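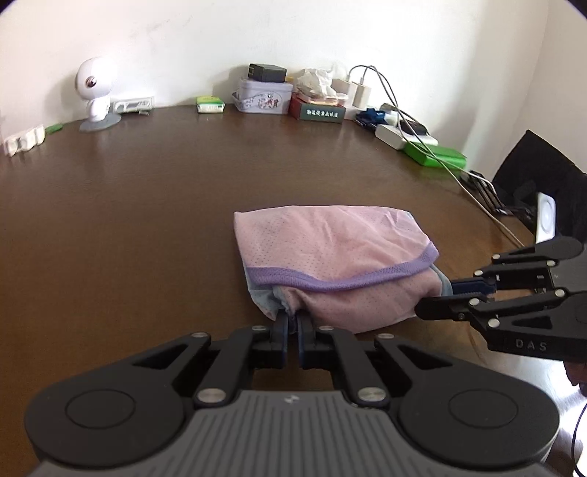
3.2 Collection of folding demonstrations

Demonstrations for the garment tasks were recorded with the Wirngate hand-held grippers, which the operator carries directly to the work in place of driving a remote arm. Each operator received 40 minutes of practice before any recording was kept. The set used in this paper contains 464 demonstrations, of which 300 were assigned to training. Thin, flexible cloth was given priority in the selection of garments, as it changes shape under very light contact. In Figure 3, one gripper closes on the near edge of a pink mesh garment and gathers the fabric between its finger tips, while a finger of the second gripper presses against the right end. Contact of this kind, with one hand pinching and the other bracing, was labeled separately from two-handed pinching.

Figure 3. Two hand-held grippers in use on a mesh garment with a lavender band.

Operators were not asked to clear the work surface beyond the area needed for the garment. Earlier trials at the Terura site had used a bare table, and policies trained on those recordings performed poorly in furnished rooms. Recordings in which the garment left the table were discarded. The remaining recordings were trimmed at both ends and divided into 8 task groups, following the labeling procedure of Jankauskaitė.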